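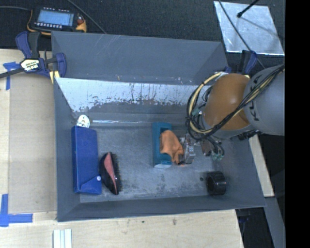 Tennis gear at home: which tips hold up and which don't

Most advice on looking after tennis gear comes from people who would like to sell you more tennis gear. I play twice a week on the public courts in Cinbridge, I string my own rackets in the garage, and I have tried a fair share of what gets passed around as wisdom. Some of it works. A lot of it is folklore with a price tag.

Pressurized ball savers

The claim is that a screw-top tube pumped up with air will keep an opened can "like new." I bought the Stendetti one. Balls I put in right after a match did stay livelier than the ones left rolling around in the trunk, I'll give it that. Dead balls stayed dead, whatever it says on the box. The felt still wears off at the same rate, and on hard courts the felt usually goes before the bounce does. If you play every few days, save your money.

Checking a ball without gadgets

Drop it from shoulder height next to a fresh one, on concrete. If it comes up clearly lower, give it to the dog. The squeeze test everyone does at the net tells you very little, especially in cold weather.

Restringing "as many times a year as you play per week"

You'll see this rule everywhere, and I have yet to find anyone who can say where it came from. A man with a heavy swing and polyester strings will need new ones long before that. Somebody who hits softly with nylon can go longer. Look at the crossings instead. Once the strings have notched into each other and won't slide back when you push them, cut them out. Cut from the middle, working outward, and do it all in one go so the frame isn't left under lopsided tension.

Grips

Talcum powder on a sweaty handle: works for about 5 minutes, then turns to paste. Rosin is better but ruins your shorts. A new overgrip costs less than either over a season. Start at the butt cap with the tapered end, pull firmly, overlap a little and finish with the tape that comes in the packet. If the tape has gone useless in the drawer, electrical tape does the same job.

Washing shoes in the machine

Don't. I did it once, cold, gentle cycle, exactly as some site told me, and the insole curled up like bacon. Scrub the soles with an old toothbrush and dish soap, stuff the shoes with newspaper, and change the paper after 2 hours. Keep them away from the radiator.

Smelly bags

The charcoal pouches from Inolent smelled of nothing and removed nothing, as far as my nose could tell. Empty the bag when you get home, every time, and leave it unzipped overnight. Baking soda helps a bit if you vacuum it out afterward.

Winter storage

A car in October is fine. A car in 90 degree heat is where strings go slack, and an unheated shed in January isn't much kinder. Keep rackets in a closet indoors. Special humidity-controlled cases are for people with more closets than sense.

Last updated 12th December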